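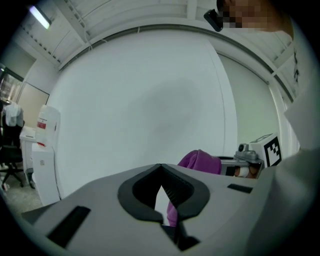 Figure 9.1 A purple cloth on a surface, with a white curtain on a curved rail behind it.

Chapter 9
Cloth in the Room

Before you start

You should have read Chapter 8, on hard surfaces, and have your room sheet from that chapter to hand. You will need two cloths of different weights, a tape measure and a clear table.

What this chapter covers

9.1 Hanging cloth and lying cloth
9.2 Reading a fold
9.3 Curtains on straight and curved rails
9.4 Folding for the shelf and folding for the bag
9.5 Cloths left on chairs and other furniture
9.6 Keeping a linen record

Most rooms hold more cloth than people expect. In Figure 9.1 there is a large curtain, a purple cloth with a rounded bump in it, and a white cloth over the back of an office chair. Each of these lies or hangs in a different way, and each would be dealt with differently by someone putting the room in order.

Hard things keep their shape when they are moved. A cabinet carried across a room is the same cabinet at the other end, and its width can be written down once and trusted. Cloth takes its shape from whatever is under it or holding it up. Lift a tablecloth by one corner and it becomes a long cone. Put it down again and it will hardly ever land as it was. For this reason the methods in Chapter 8 cannot simply be carried over, and the words used for cloth need some care.

The exercises come from the linen room at Prollholm, a residential training centre near Mirketcombe. When the stock was counted in June it came to 1,835 pieces, from pillowcases to full-length curtains. The older ledger gave 2,996. Part of the gap was worn stock that had been cut up for dusters and never crossed off, and part was curtain pairs entered as two pieces by one keeper and as one by the next. Section 9.6 looks at how the record was put right.

Key words

Drape: the way a cloth falls under its own weight.
Fold: a bend in the cloth, which may be soft or pressed.
Crease: a fold that stays after the cloth is opened out.
Drop: the length of a curtain from the rail to its lower edge.
Fullness: the width of the cloth compared with the length of rail it covers.
Hand: how a cloth feels when it is held or rubbed between finger and thumb.

9.1 Hanging cloth and lying cloth

Cloth in use is either hanging, lying, or partly both. A curtain hangs. Its weight is shared along the top edge, and the folds run mostly downwards. On a curved rail, as in Figure 9.1, the cloth follows the bend, so the length to measure is the length along the rail and never the straight line between its ends. Students often get this wrong the first time, and the curtain they order comes up short.

A cloth on a table is lying. The table carries the weight, and the folds can run in any direction. Soft folds usually open with one slow pull from two corners. If a bump remains, check underneath before pressing down on it – a bump may be cloth only, or there may be something below.

A cloth over a chair back is doing both. The middle rests on the chair and the two sides hang. If one side is much longer than the other, the cloth tends to slide off, and a smooth chair back makes this worse. Heavy cloths left this way can also stretch at the bend. The Prollholm rule is that nothing is left over a chair at the end of the day.

Activity 9.1

Cut a piece of thin cotton and a piece of thick wool, each 50 cm square. Lay both flat on the table, then pinch each one in the centre and lift it slowly. Draw the outline of each from the side. Now lower them and let go. Note which cloth kept its peak for longer, and save both drawings for use in Section 9.2.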